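Subject: Re: [Burencombe-cooks] Soup in a tiny kitchen?
April 2024
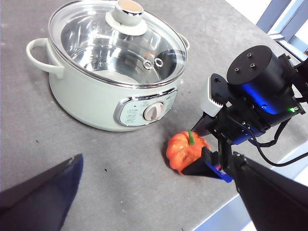 Photo: Bence Nyitrai

Hi all,

Bence Nyitrai wrote:
> We've moved into the apartment on Baek Street and the stove is
> hopeless. Has anyone made a proper bean soup without one? Mine
> came out like gravel in March and I'm scared to try again.

Oh Bence, I feel your pain! I cooked in a rented room for 2 years and beans nearly broke me. Soak them overnight with a good spoonful of salt (yes, salt, my aunt was wrong about that) and throw out the water in the morning. And check how old they are! I once spent 5 hours simmering a bag I'd found at the back of a cupboard and they still rattled in the bowl.

I like an electric pot with a glass lid for this, you can keep an eye on the simmer without letting all the steam out. Keep it low. Tomatoes and vinegar go in right at the end, after the beans are soft – they stay tough forever otherwise. I also add a bay leaf and the rind off a piece of hard cheese, if there's any left after my husband has been in the fridge.

The little shop on Sirner Road has nice dried whites in the bins by the door (get there early, they run out). The Dollon market ones are cheaper but I keep finding stones in them.

Does anyone still have the smoked paprika recipe that went around the list? I've lost my copy and I want it for this weekend.

Marge
unit 313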